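Week two of teaching two robot arms to put away cutlery. I have a doctorate. A thread.

The job is simple on paper. A person steers the arms, the arms tidy the kitchen stuff, we save the whole run, and the model learns from it. We want 1000 good runs by the end of September. We have 191.

A run is good if the thing ends up in the drawer and nothing else leaves the drawer. You would be amazed how often that second part comes up.

Emlyn Sayce drives mornings, I drive afternoons. Emlyn is smooth. I drive like I'm defusing the ladle. Gwawr says the model needs both kinds, and I've decided to take that as praise.

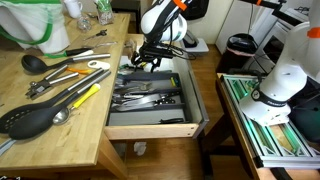 Issue 29

Project Bollow newsletter, front page. They went with the kitchen table. Forks, spoons and knives in the tray, everything awkward still up top: ladle, slotted spoon, can opener, peeler, the ice cream scoop with the yellow handle.

I have opinions about that scoop. Round bowl, yellow handle, rolls if you look at it. Twelve tries yesterday, three keepers.

Between runs you have to mess the table up again, and it has to be a different mess every time. People are terrible at this. By lunch I'm laying the long spoons side by side like I'm expecting guests.

So Rhodri Morris wrote a script that tells us where to drop things. It asked for the ladle on top of the peeler on top of the can opener. Rhodri has been asked to come and try it himself.

Labels are their own misery. Emlyn types "big spoon." I type "solid spoon, black." Gwawr types "serving spoon." Same spoon. Spent an hour on a shared word list and we are still arguing about "scoop."

Someone in the replies wants to know if it'd be quicker to put the cutlery away by hand. Yes. By almost 29 minutes a drawer.

Back at it at 2 pm. Run 192 is the peeler.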